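Updated in August, mostly because the same things kept landing in my inbox. I've been comparing two sets of gripper fingers, a pair of arms, a couple of camera positions and two controllers in ordinary furnished rooms, and this page is where the answers live. If yours isn't here, email me and I'll add it (eventually!).

## Who are you, and who else is involved?

I'm Dayana. I do the testing and most of the typing. Natalia, my sister, does the spreadsheets and tells me when I've labelled a run wrong. Babar Zaidi looks after the controller side, and Itzel Manríquez joins us whenever there's wiring to redo, so quite a lot.

## What are you comparing?

Four things at the moment:

- **Fingers:** the Varela pointed ones against the Akberg flat pads
- **Arms:** a pair of Jombridge arms, one with the old wrist bracket and one with the new
- **Cameras:** one up at the head, one at each wrist
- **Controllers:** the Dristis box, and the one Babar built before we had the Dristis

I try to change one of these at a time. I don't always manage it, and where I haven't, the results table says so.

## Why a bedroom and not a workshop?

I did start on a workbench and I got lovely numbers. Then I took the same setup into a room with a bed in it and the numbers fell to bits. Beds are a funny height, there's a soft edge where you'd like a hard one, chairs get into the space where the elbow wants to swing, and half the things you'd want picked up are thin, floppy or both. So the comparison happens with furniture now, and the bench is for checking that nothing has come loose.
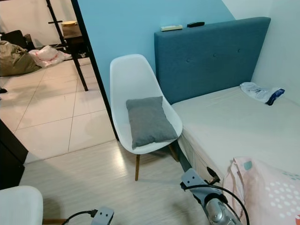 The other thing I like about a lived-in room is that I stop choosing objects to suit the gripper. On the bench I'd catch myself reaching for the nice square box every time. In a bedroom you've got remote controls, packets, cushions and bags, and they all want something different from the fingers.

## Pointed fingers or flat pads, which should I buy?

It depends what you pick up, sorry! Here's where I've got to.

The Varelas are better on anything thin. Plastic bags, the corner of a sheet, a packet lying flat. You can get a tip under an edge and pinch. They're worse on anything rounded and slippery, where you end up with two small points of contact and the object swivels between them like a propeller.

The Akbergs are the other way about. They'll hold a remote control all afternoon, but ask them to lift a bag off a mattress and they press it flat, close on nothing much and come up empty. You can get round it by going for a handle or a fat crease, but then you need to spot the crease first.

If I could only keep one set it would be the Varelas. Babar would keep the Akbergs. We have had this conversation more than once.

## How many tries does each one get?

15 per object per finger set, and I put the object back by hand in between. I don't try to put it back in the same shape, because with a bag you can't. I shake it out and drop it. Natalia wanted a proper template taped to the mattress and we tried that for a while, but all we learned was how good the fingers were at one particular arrangement of bag.

## Do you count it if the object is dropped on the way?

No. It has to be lifted, carried and let go of where I meant. I keep a separate column for "lifted, then lost", which is the most useful column on the sheet if you're choosing between fingers. A set that misses cleanly is easier to fix than a set that grabs well and then leaks.

## Why plastic bags? Everyone asks about the bags.

Everyone does! I use them a lot for a few reasons that all overlap. They weigh next to nothing, so you get no useful help from anything that senses load. They look different every time they're put down. The thin ones are see-through enough to take on the colour of whatever's underneath, and that confuses the depth camera no end. And the handles are a trap, because a handle looks like such an obvious thing to go for, then it folds over just as you close.

What works best for me with the pointed fingers is coming in low and ignoring the handle unless it's standing well proud. Get a decent bunch of film between the tips before closing, and close slowly. If you snap shut, the air you push out moves the bag. I didn't believe this until I slowed the playback right down.
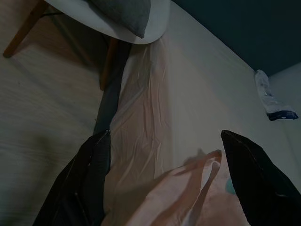
*Pink bag between the black pointed fingers, from the wrist camera.*

## Is a wrist camera worth it if I've already got one at the head?

Yes, for bags and cloth I'd call it essential. From the head you can see where the bag is but once the arm comes over, the arm is what you're looking at. The wrist view gives you the bit that matters, which is what's between the fingertips at the moment you decide to close.

You do lose the big picture, so I wouldn't go the other way and drop the head one. I tried a day on wrist cameras only and spent most of it bumping into a chair.

Two small things if you're fitting one. Mount it far enough back that both tips are in view all the way to closed. And check it in poor light, with the curtains how they'd normally be, before you tighten everything up. Mine looked super at midday and was mush by teatime.

## What about the brackets?

The old Jombridge bracket has its holes spaced for their own gripper and nothing else. To put the Varelas on you need an adaptor, which makes the whole hand longer, which means you can't get it down between a bed and a chair without some silly contortion at the elbow. The new bracket takes both finger sets directly. If you're buying second-hand, ask the seller for a photo of the bracket with nothing on it. You'll know straight away.

Swapping fingers takes me 15 minutes on the new bracket, including the recalibration. On the old one I make a cup of tea first.

## How do you route your cables?

Badly, then less badly. I started with everything clipped tight along the arm and it looked so tidy. The first time the wrist rolled right round, the clip held and the connector didn't. Now I leave a proper loose loop over the joint and only fix the cable at either end of it. It looks scruffy and it can catch on things (headboards, mostly), so move the arm through its full range by hand with the power off and watch what the loop does.

Itzel would like me to add that if you have to tug a cable to reach the socket, it's too short. Consider it added.

## Dristis or home-made controller?

For fingers alone I can't tell them apart. For the arms, the Dristis is smoother when both are moving, and it recovers by itself after a stop, where Babar's needs someone to go over and restart it. Babar's has the better log files by miles. It writes down what it was told to do and what it did, side by side, and when a grasp goes wrong that's what I want to read.

I run the Dristis for the scored tries and go back to Babar's when something odd is happening and I need to see why.

## What closing speed do you use?

I leave the Dristis on 400 in its own units for remotes and anything stiff, and come well down for film and fabric. Please don't copy that number into a different controller. Baltazar Pacheco did, on a unit that scaled it another way, and had to go and find his fingertip under a wardrobe. He's forgiven me.

## Have you tried a cushion?

Yes, and both sets can do it, by the corner. The flat pads hold on better once they've got it. The pointed ones get it more often but leave a little dimple, which springs back on a soft cushion and might not on something you care about. I haven't tried either on a heavy bed pillow and I suspect the wrist would complain before the fingers did.

## Do the pointed fingers tear things?

Thin bags, now and then. It's nearly always at the handle, where the film is already stretched, and nearly always when I've pulled before finishing the close. I've rounded the tips of my spare set very slightly with fine emery paper and that's helped, but it also made them a touch worse at getting under packets. I'm still going back and forth on it.

## Can I have the results sheet?

Of course. The current version is 2, and that's the one to ask for, as version one has the bench runs and the bedroom runs mixed together and I'm a bit embarrassed by it. Email me and Natalia will send it over. If you run the same objects on different fingers I'd love to see how you get on, especially if you've got anything softer than the Akbergs.

## What's next?

Socks. Also a third set of fingers, if the people making them ever reply to Itzel.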